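Über uns

Plemside ist ein Servicebetrieb für Tischzellen mit Roboterarmen. Wir bauen sie auf, richten sie ein, warten sie und reparieren sie. Unsere Kunden sind Labore, Hochschulen und kleinere Firmen, die ihre Zellen selbst betreiben, aber keine eigene Werkstatt dafür haben. Angefangen haben wir mit Reparaturen für die Firma Mohammadi, heute betreuen wir auch Anlagen am Standort Trimholm und im Umland von Gorolach.

Die meiste Arbeit machen wir an Zellen mit zwei Armen. Der Aufbau ist fast immer ähnlich: eine Holzplatte, darum ein Rahmen aus schwarzem Aluminiumprofil, links und rechts je ein Arm auf der Schiene. Vor der Übergabe prüfen wir, ob der Rahmen steht, ohne zu wippen, und ziehen die Verschraubung der Armsockel mit dem Drehmomentschlüssel nach. Danach werden die Kabel verlegt. Jede Leitung braucht genug Schlaufe, damit der Arm seine Endlage erreicht, ohne am Stecker zu ziehen.

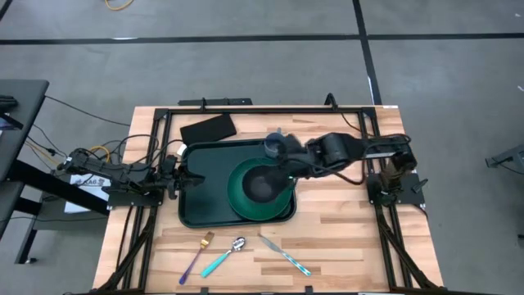 Für die Abnahme nehmen wir Gegenstände, die es in jeder Küche gibt. Geschirr und Besteck zeigen schnell, ob ein Greifer sauber schließt und ob die Höhe über der Platte stimmt. Eine flach liegende Gabel verzeiht weniger als ein Becher. Eine Zelle geben wir erst frei, wenn sie 300 Zyklen ohne Eingriff gelaufen ist. Muss jemand nachhelfen, beginnt der Lauf von vorn - das kostet manchmal einen ganzen Nachmittag.

Zur Wartung kommen wir im Regelfall alle neun Monate. Wir reinigen die Gelenke, messen das Spiel, kontrollieren die Kabel auf Scheuerstellen und sehen uns die Greiferfinger an. Abgenutzte Fingerspitzen tauschen wir paarweise, auch wenn nur eine beschädigt ist. Anschließend wird die Kamera am Handgelenk neu eingemessen. Die Mitte zwischen den Fingern muss im Kamerabild dort liegen, wo die Steuerung sie erwartet. Wir kontrollieren das an dünnen Teilen, etwa an einer Schnur auf der Platte, erst im Stand und dann in der Bewegung.
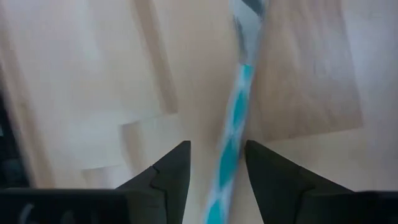 Unser Ersatzteillager umfasst mehr als 300 Positionen, vor allem Stecker, Leitungen, Klemmen und Finger für die gängigen Greifer. Motoren und Getriebe bestellen wir nach Bedarf. Defekte Arme reparieren wir nach Möglichkeit vor Ort. Geht das nicht, nehmen wir sie mit in die Werkstatt und schicken vorab einen Kostenvoranschlag.

Wir sind fünf Leute, und wer eine Zelle aufgebaut hat, betreut sie in der Regel auch weiter. Zu jeder Anlage führen wir ein Wartungsheft, das beim Kunden bleibt. Störungen nehmen wir telefonisch ab 7 Uhr an, Terminanfragen bitte über das Kontaktformular. Im Dezember ist die Werkstatt zwischen den Feiertagen geschlossen.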